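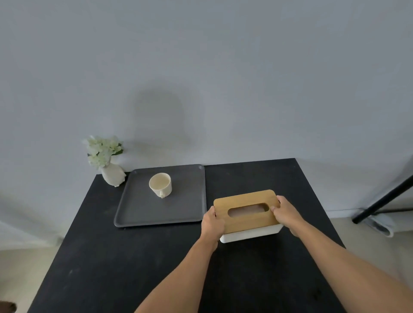

Home Tickets Knowledge base Stock Sites My account Log out

Search all tickets
Enter keyword or reference

Ticket 169: Label printer skips every third or fourth label
Site: Ralthorpe, packing room
Raised by: Barbara Kaczmarczyk
Assigned to: Kornél Szabó
Status: Closed
Priority: Normal

Barbara Kaczmarczyk, Wednesday 08:40
The Cestum label printer in the packing room is feeding blanks. It prints two or three address labels properly, then pushes out an empty one, then carries on. The order software thinks the blank one has printed, so we end up a label short and have to go back and reprint. Started after the new roll went in. It is a roll of 1,000 from Demirtaş, same size as before as far as I can tell.

Kornél Szabó, 09:05
Please turn the printer off, open the lid and check that both roll guides are touching the edges of the roll. Then close it, turn it on and hold the feed button until it flashes twice. That makes it measure the gap between labels again. Let me know what it does after that.

Barbara Kaczmarczyk, 09:32
Guides were fine. Did the feed button. It ran four labels out and stopped. Printed a test batch of ten and got two blanks, so a bit better but not fixed.

Kornél Szabó, 09:50
Could you read me what is on the inside of the cardboard core? There should be a length in millimetres. Also check the driver: Printers, right click, Preferences, Page Setup. I need the label height and the gap setting.

Barbara Kaczmarczyk, 10:14
Core says 109. Driver says height 102, gap 3.

Kornél Szabó, 10:31
The old stock was 102 high. The new labels are 109, so it is a different size and the driver is wrong for it. The printer reaches what it thinks is the end of the label too early, loses its place and feeds one to catch up. Change the height to 109, leave the gap at 3, press Apply and then do the feed button again.

Tudur Parry, 11:20
I did this for Barbara while she was on the phone. Height changed, recalibrated, printed 30 with no blanks. The text now sits too high on the label, though, and the top line of the address is nearly on the edge.

Kornél Szabó, 11:41
The template needs to match as well. In Carnevis go to Settings, Documents, Address label and set the height to 109 there. Move the address block down by 4. Save it under a new name so the old one is still there if you go back to the other labels.

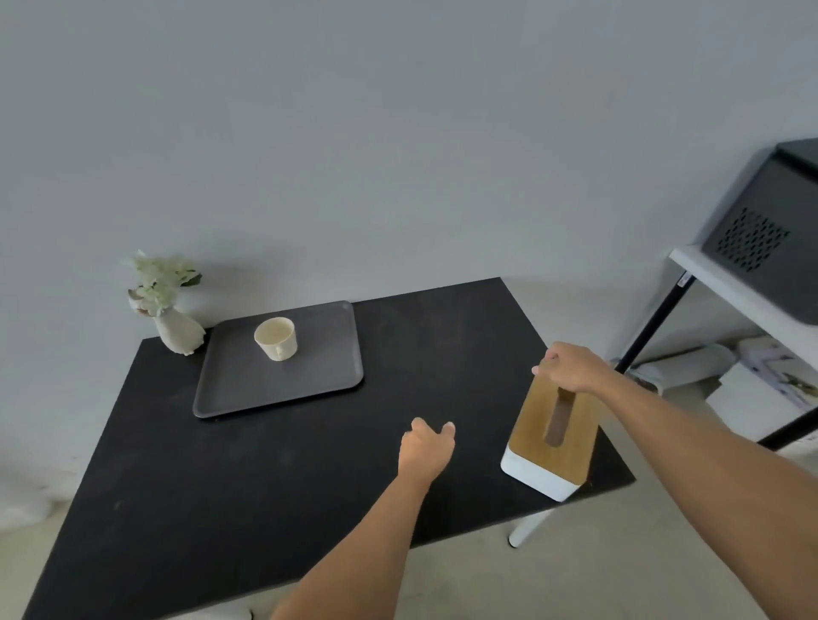 Tudur Parry, 13:55
New template saved as Address 109 and the text is in the right place. One more problem: the return labels still come out blank now and then, but only from the second PC. I would like to bring that PC and the printer together on one table and test them side by side. A plain black one with white legs, pushed up to the grey wall, would do, and anything like the white vase on the back corner can go on a shelf first. Is there any harm in moving the printer while it is set up?

Kornél Szabó, 14:10
No harm, just unplug it first and take the roll out. The second PC has its own copy of the driver, so it will still be on 102. Same change there, then restart the print spooler.

Tudur Parry, 15:26
That was it. Second PC was on 102. Changed it, restarted the spooler, 20 return labels and no blanks. Printer can stay where it is.

Barbara Kaczmarczyk, 16:02
Working all afternoon. Can we have the old size next time?

Kornél Szabó, 16:15
I have asked Katsuhiko Miyazaki in purchasing to put the label height on the order line. Closing this one. Reply to reopen it.

Related tickets
Scanner beeps but does not enter the code
Carnevis: address label prints in landscape
Cestum printer light stays red after changing roll
How to restart the print spooler
Demirtaş rolls: core too tight for the holder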